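客室ロボットの運用指針、第2版が公開 「コードと狭い隙間」に一章、現場の声がしっかり入った

宿泊施設の客室で働くロボットの運用ルールをまとめてきたGostskaが11月、「客室内作業ロボット運用指針」の第2版を公開した。初版から項目が大きく整理され、全部で66項目。うち51項目が「必ず守ること」、残りが「できれば守ること」に分けられている。

初版を読んだことのある人なら、まず目次で驚くと思う。初版は走行と衝突回避の話が大半を占めていて、廊下やエレベーターの記述は手厚いのに、部屋に入ったあとのことは数ページで終わっていた。第2版は逆で、本文の半分以上が客室のドアの内側の話だ。ベッドまわり、洗面台、クローゼット、窓際と場所ごとに章が立っていて、なかでもベッドサイドの章が一番長い。よくぞここまで書いてくれた、というのが最初の感想である。

下敷きになったのは、ホテル運営のWellineが協力した253室の聞き取りと観察だ。清掃や備品補充にアーム付きのロボットを使っている部屋、これから使う予定の部屋の両方が対象で、客室係が「ここは機械に触らせたくない」と思う場所を一つずつ書き出してもらったという。付録にその一覧が載っている。カーテンのタッセル、加湿器の給水口、金庫の扉、読書灯の首。読んでいるだけで部屋の様子が目に浮かぶ。

一覧で何度も出てくるのがコード類だった。充電器の線、スタンドの線、そして電話の受話器についているカールコード。伸びるし、絡むし、持ち上げると思わぬところまで一緒に動く。天板を拭こうとしたアームの先がカールコードの輪に入り、そのまま引けば電話機ごと手前に寄ってくる。客室係なら片手で受話器のあたりを押さえ、もう片方の手で線をよけながら拭く。何でもない動作だが、これを手順として書こうとするとけっこう難しい。

第2版はこの部分を、驚くほど具体的に書いている。線の上を通る動作を禁止する項目、線を動かす必要があるときの持ち方の項目、動かしたあとにどこへ戻すかの項目。それぞれに「確認の方法」がついていて、現場の責任者がそのままチェック表に写せるようになっている。

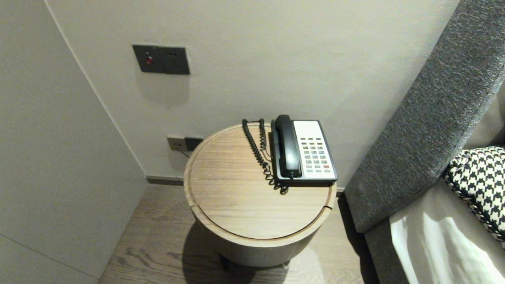 取材・文 Stito編集部(設備・運用担当)
カテゴリー:客室運用/ロボット/指針・規格
公開:11月

丸い木のサイドテーブルに有線の電話が一台。受話器から出た黒いカールコードが天板の上でくるくると広がっている。ベッドとの間はごく細い隙間しかない。客室係にとっては見慣れた一角だろうし、ベッドサイドの章が相手にしているのも、まさにこういう場所だ。

順番に見ていこう。

ベッドサイドの章でまず求められるのは、作業に入る前の「止まって見る」時間である。アームを天板の上に出す前に、いったん停止した姿勢で対象の全体を観察し、線の通り道を確かめる。電話機の場合は本体と受話器、両者をつなぐ線をひとまとまりのものとして扱う。受話器だけ、本体だけを別々の物として認識して動かすことは認めない。これは「必ず守ること」に入っている。

続いて、線が壁のほうへ回り込んでいて途中が見えない場合の扱い。見えない部分は「固定されているもの」とみなし、引っ張る方向の動作をしない。差し込み口のまわりも同様で、プラグが見えているときはその周辺に手先を近づけない範囲を決めておく。範囲の広さは機種ごとに違ってよいが、決めた値を部屋の台帳に書いておくことになっている。数字を一律に押しつけず、決めて書くことのほうを義務にした。うまいやり方だと思う。

縁のある天板についても一項ある。盆のように縁が立ち上がったテーブルは見た目がやわらかくて人気だが、布で拭くときは縁の内側に手先が当たりやすい。指針では、縁に沿って拭く動作は速度を落とすこと、縁を持ってテーブルを動かさないことの二つを定めている。蓋のように天板が外れる家具もあるので、上面を持ち上げてよいかどうかは家具ごとに登録する。登録がなければ持ち上げない。

ベッドとの隙間の扱いもおもしろい。狭い隙間に落ちた物をロボットが取ろうとすると、寝具を巻き込んだり、マットレスの側面をこすったりする。そこで第2版は、隙間の幅が手先の通れる寸法に足りないときは「見つけて知らせる」までを作業とし、取り出しは人に回すと決めた。寝具が垂れて隙間の一部を隠しているときも人に回す。取れるかどうかを機械に試させない、という線の引き方がはっきりしている。

家具そのものを動かす作業については、初版では「原則として行わない」の一行だった。第2版では、動かしてよい家具の条件が並ぶ。上に物が載っていないこと、線がつながった物が載っていないこと、脚の形が登録されていること、床材との組み合わせで試験を済ませていること。板張りの床では引きずり跡が残りやすく、客室係からの指摘が特に多かったそうだ。電話の載ったテーブルは、この条件でいけば動かせない。床を拭くなら手前までで止め、残りは人が拭く。

個人的に一番うれしかったのは「戻し方」の節だ。物をよけて拭いたあと、元の場所に戻す。簡単に聞こえるけれど、宿泊客が滞在中の部屋とチェックアウト後の部屋では「元」の意味が違う。滞在中なら、客が置いた場所と向きが元である。チェックアウト後なら、施設が決めた標準の配置が元になる。第2版はこの二つを別の作業として分け、途中で切り替えることを禁じた。滞在中の部屋でロボットが気を利かせて受話器の向きをそろえる、枕をきれいに並べ直す、といったことはしない。枕元に触れてよいのは、ベッドメイクを頼まれているときに限る。

ベッドヘッドに布を張った部屋も増えていて、ここも一項が立った。布地に手先や機体の角が触れると毛羽立ちや擦れのもとになるため、近くで腕を振る動作は避け、必要なら床側に回ってから腕を伸ばす。布地の種類を台帳に書く欄も用意されている。

非常用の設備についても触れておきたい。壁のスイッチ、ボタン、表示灯のたぐいは、用途が何であれ、登録されていないものには触らない。用途がわからないときに「たぶん照明だろう」と推測して押すことを、運用する人間の側にも禁じているのが第2版らしいところだ。登録の担当者は、実際にその部屋に入り、設備係と一緒に一つずつ確かめて書き込む。

電話についてはさらに、ロボットが受話器を上げてしまった場合の手順が付いた。フロントに無言の呼び出しが入ると、当直が部屋まで確認に走ることになる。夜間ならなおさら大ごとだ。手順では、受話器が浮いた、またはずれたと判定したら作業を止め、その場で係に知らせる。自分で戻そうとして二度三度と触るのは認めない。知らせを受けた係が受話器を戻し、通話できる状態を確かめてから再開する。

試験の方法を担当したのはBirkettだ。ここも初版から大きく変わった。初版の試験は、何も置いていない平らな机でアームの精度を測るものが中心だった。第2版では、カールコード付きの電話機を載せた小さなテーブルを標準の試験台の一つに加え、コードの広がり方を毎回変えて作業をさせる。きれいに束ねた状態、手前に垂れた状態、電話の下に入り込んだ状態。合格の基準には、拭き残しの少なさと並んで「止まるべきときに止まったか」が入った。難しい配置で作業を中断し、理由を正しく知らせたら、それは成功として数える。

この数え方には思わず膝を打った。これまでの比較表では、中断はどれも失敗の欄に入っていた。すると、作る側はどうしても中断を減らそうとする。現場が欲しいのは、危なそうなら手を引っ込めて呼んでくれる機械のほうだ。評価の仕方が変われば、来年あたりに出てくる機種の性格も変わってくるのではないか。今から楽しみでならない。

映像の扱いにも一章が割かれた。客室の中を写すカメラを積んでいる以上、避けて通れない話である。滞在中の部屋では作業に必要な範囲だけを写し、枕元や荷物のまわりは記録に残さない設定を標準とする。点検や学習のために映像を残したいときは、空室で、施設の許可を取り、保存の期限を決めてから行う。期限の長さは施設が決めるが、「決めていない」は不可。宿泊客への案内文のひな型も付いていて、これが平易でとてもいい。ロボットが入ること、断れること、断っても人が清掃することが、短い文で書いてある。

では、すでに初版で運用している施設はどうすればいいのか。Gostskaは移行の順番を示していて、最初に手をつけるのは台帳だという。機体の改修や設定変更より先に、部屋ごとの家具、線のある備品、差し込み口、触ってはいけないボタンを書き出す。様式は付録にあり、一室一枚。書き出してみて、線のある備品がベッドサイドに集中している部屋は、その一角を当面「人の作業」に指定しておく。これだけで「必ず守ること」のかなりの部分に対応できる。

備品の側を変える案も載っている。電話の線をまとめる留め具を付ける、テーブルの奥に寄せて置く、差し込み口の前に物を置かない。ただしこちらは「できれば守ること」の扱いで、客の使いやすさを優先してよいと明記された。寝たまま手を伸ばして受話器を取れる位置にあることは、客にとって大事だ。ロボットの都合で電話が遠くなるのは本末転倒で、この一文を入れてくれたことに拍手を送りたい。

Wellineでは、指針の公開に先立って一部の客室で新しい台帳を使い始めている。書き方の説明会では、客室係から「これは新人に渡す紙としても使える」という声が出たそうだ。どこに触らないか、何を動かしたらどう戻すか。確かに、人が読んでもそのまま役に立つ内容である。

気になる点も挙げておく。まず、和室の記述が薄い。座卓や布団まわりの項目は用意されているものの、ベッドサイドの章ほど細かくない。畳の上での走行試験も次の版に持ち越しとなった。それから、連泊で客が家具の位置を変えた場合の扱い。現状では「台帳と違えば作業しない」で統一されていて、安全側ではあるけれど、実際にはかなりの部屋が対象から外れそうだ。小規模な施設にとっては、台帳を作る手間そのものも軽くない。

意見の受け付けは続いていて、現場で使った結果や、指針どおりにやって困った例を送ってほしいとのこと。送る際は、宿泊客の持ち物や顔が写った写真を添えないこと、部屋番号を伏せることが条件になっている。寄せられた内容は項目ごとに整理し、改訂の検討資料として公開される予定だ。

本文と付録の台帳様式、案内文のひな型はいずれも無料で配布されている。分量はあるが、急ぐ人はベッドサイドの章と「戻し方」の節から読むのがおすすめ。編集部でも台帳を一枚、仮眠室で書いてみた。線のある備品の欄が足りなくなり、裏面まで使った。

関連記事
客室清掃の台帳、紙とタブレットのどちらで持つか
受話器外れの呼び出しを減らす フロントの工夫
布張りベッドヘッドの手入れ、掃除機のノズル選び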